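Plerine cup holder + white paper cups, review

Got this in April for the coffee corner. Dark base, thin black wire loops, cups stand in it in stacks. Paid 222 pesos at Asby, cups were extra. Lives on a light wood table, so marks would show. None so far.

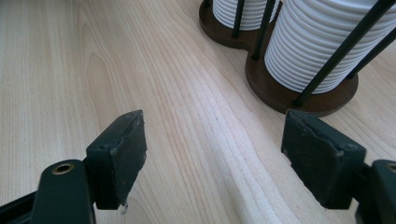
The tabletop. Love the grain.

Cups first. Plain white paper, rolled rim, smooth inside. Hold coffee fine, go a bit soft if you leave it to long. No flavor from the paper that I noticed. 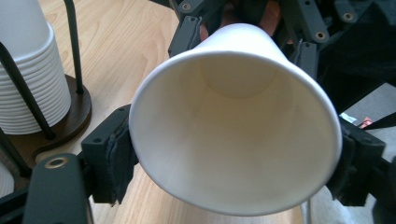 Nayeli Bautista: mine went soft too, I double them up for tea. Same pack?

Yes, same pack. Back to the holder – base is steady, wipes clean with a damp cloth. Loops bend slightly if you lean on them, then spring back.
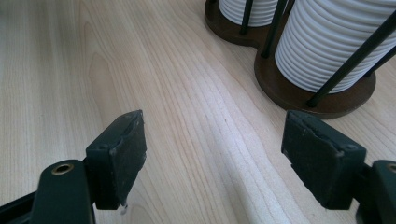 Light wood, pale finish, some glare.

Two stacks fit side by side. I keep them short, easier to grab one. Tall stacks lean.
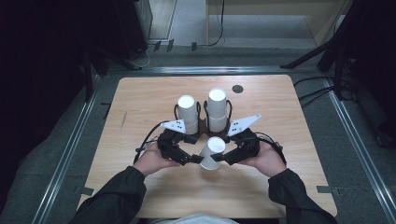
Sota Morikawa says the loops on his came crooked and Asby swapped it in 5 days. Mine were ok. Would buy agian, 4 stars.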